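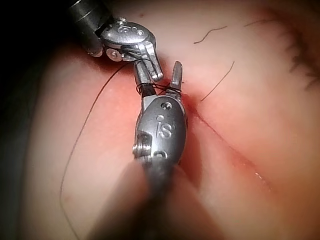

Loops of black thread wound on the lower jaw, beside the incision.

Rellari: a collection of stitches, knots and thread

Rellari is a labeled collection of short clips about closing a straight incision with thread. We made it because we love this stuff (a good square knot is a lovely thing to watch go down!) and because most of what we could find to learn from stopped at "stitch done." We wanted the parts in between: the wrapping, the reaching through, the slack being taken up, the tail being left too long.

What is in it

1,532 clips, each covering one action. 584 of them are knot clips, meaning they contain at least one throw from first wrap to snug. The rest cover needle passes, pulling thread through, tidying strands and trimming.

Each clip comes with:
- an action label from a list of 10
- start and end points for the action
- a note on where the thread is (wrapped, taut, slack, snagged, out of view)
- a free-text remark, if the labeler had one

Please read the remarks. Leonie Gisler wrote most of them, and they are the best thing here. She has a whole vocabulary for loops that are thinking about slipping off.

The labels

approach, bite, pull-through, wrap, reach, lay, snug, regrab, tidy, trim

"Wrap" starts when the thread first goes around a jaw and ends when the jaw sets off for the tail. One wrap or several, it gets the same label; the number of turns goes in the thread note. "Lay" is the knot traveling down toward the skin line and "snug" is the final pull. We argued over that boundary for most of January and the version we settled on is in labels.txt, with borderline cases.

"Approach" is the label people skip past, so give it some time. It covers everything between letting go of one stitch and starting on the next, and how it goes says a lot about the spacing that follows. 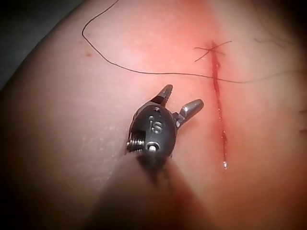

Domenica Auer would go further and split it in two, one label for traveling and one for choosing the spot, on the grounds that people learning to sew a wound hurry the second part and then wonder why their stitches wander. She also wants spacing recorded from the first knot onward, before there is a row to judge it by.

We like both ideas. The split is planned for the next version, and spacing notes are welcome now if you feel like adding them.

Folders

clips/ - the clips, sorted by action
labels/ - one text file per clip, same name
remarks/ - Leonie's notes and everyone else's
extras/ - knot drawings by Cyrill Tanner, well worth printing

About loose thread

A second strand lying near the work confuses new labelers more than anything else does. Label the strand that is being handled. If a free end drifts through and plays no part, put "stray" in the thread note and carry on. A stray that gets caught in a knot is a snag, and snags are gold, so please flag them! 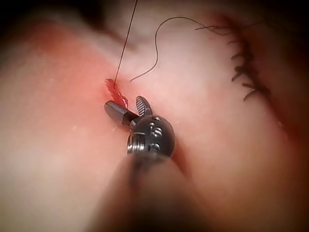 One strand taut, one loose and looping over toward the earlier stitches.

Known gaps

Straight incisions only. No curved closures, no corner stitches, no buried knots. All the thread is black, so expect trouble with anything paler. Trim is our thinnest label, with 10 clips. Two labelers read every knot clip; the others were read once, and Ye-ji Pyo keeps the list of corrections in fixes.txt.

Left-handed wraps are in there but not marked as such. Sorry, we should have done that from the start.

Using it

Free for teaching and study. Please don't use it to grade a person's skill - the labels say what is happening, and we never scored how well. If you publish something, cite it as "Rellari stitch collection, Firnunik" and send us a copy, we really do read them.

Corrections go to Emil Aebischer through the Firnunik page. Give the clip name and the label you would use instead.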